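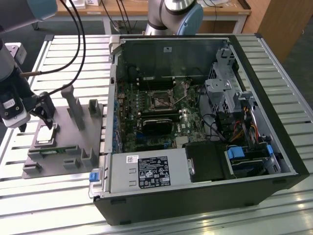 Kathleen wants to know whether the left arm could just go back on the line with the old pocket offset and be done with it, and Clifford says he asked the same thing in April and got a very long answer. Well, you are both about to get it again, so pour yourselves some coffee!

Short version: no, please leave the old offset alone. Longer version follows, mostly for my own benefit when I have forgotten all of it.

The CPU step on the Hullska cell has been drifting. The way we run it, the processor waits in the square pocket on the gray printed plate, heat spreader up, and the left gripper comes straight down over it before carrying it across to the open socket. When the plate is where the program thinks it is, this is a lovely thing to watch. When it isn't, one finger meets the part a hair before the other, the chip gets nudged against the pocket wall, and everything downstream inherits the error (I spent a whole afternoon once blaming the socket for this, and I still owe the socket an apology).

What I did this morning, in order:

- Loosened the plate, cleaned the table slots under it with a dry brush, set it back against the stops and snugged the screws down a little at a time, corner to corner.
- Re-taught the approach point above the pocket at 10 percent speed, then the grip point, then the approach again, as I never trust the first one.
- Checked the module in the long slot at the front of the plate. Its pick point hangs off the same plate frame, so it moves whenever the pocket does. Sheldon, this is the bit that caught you out on the Painemal job.
- Wiped the black fingers with a lint-free cloth and looked at the pads. They have done nearly 2,000 cycles and the inner edges are starting to polish. Not bad yet, but I have put a new pair in the drawer.
- Went over the cables down to the left gripper by hand, with the arm at full reach and again tucked in.

Grip force was set at 40 percent when I got here. I brought it down to 22 and it still holds the processor nicely through the slow move. Somebody had it at 70 for the bracket trials, I think, and it came down only halfway afterward. Could we write these changes on the sheet, dear colleagues? I say this with love, and I have been guilty of it too.

One more thing before anyone presses start — the socket lever has to be up and the chassis pushed snug to its own stops, side panel off, power supply toward the front of the table. Lanying has a check for the lever in her version of the program and I would like to merge it before we do another long run.

Still to do: repeat the pocket check after lunch once the arms have warmed up, ask Solange whether she can print a second plate with slightly deeper corners, and find the good hex driver, last seen near the Prundska crate.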